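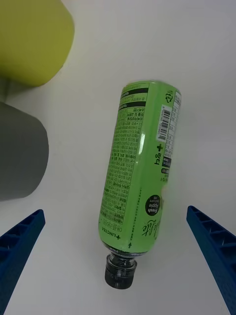
The green bottle at the Sumdale open day: Fresh Apple, 0 kcal, on its side.

I went to the Juvo open day one Friday in July with a simple question, which was when I can stop putting away my own groceries. Sumdale is almost 200 miles from my house, so I had plenty of time to get my hopes up.

The chore on show was picking up drinks bottles. Cecilia Agbenyega, who ran our tour, told us that a bottle standing upright is old news. One lying down is a proper job – it rolls, it's slick, and the label is so shiny that the light lands on it in a hard white stripe. Throw in a few containers next to it and you have my kitchen counter on a good day.

I watched 3 tries. On the first, the blue fingers closed, thought about it and let go. The other 2 went fine, at a pace that reminded me of my son clearing the table.

The Pettigrew people next door had shelf stocking, with a longer line and better cookies. Same story there: tidy rows if you set things up for it, long pauses if you didn't.

So, can it do the chores? It can do a bottle – given a bare surface and a patient crowd. I asked Cecilia about wet lettuce and she moved us along to the gift table.

Parking is free if you come in by the Lostinwood gate. The main lot fills up before lunch.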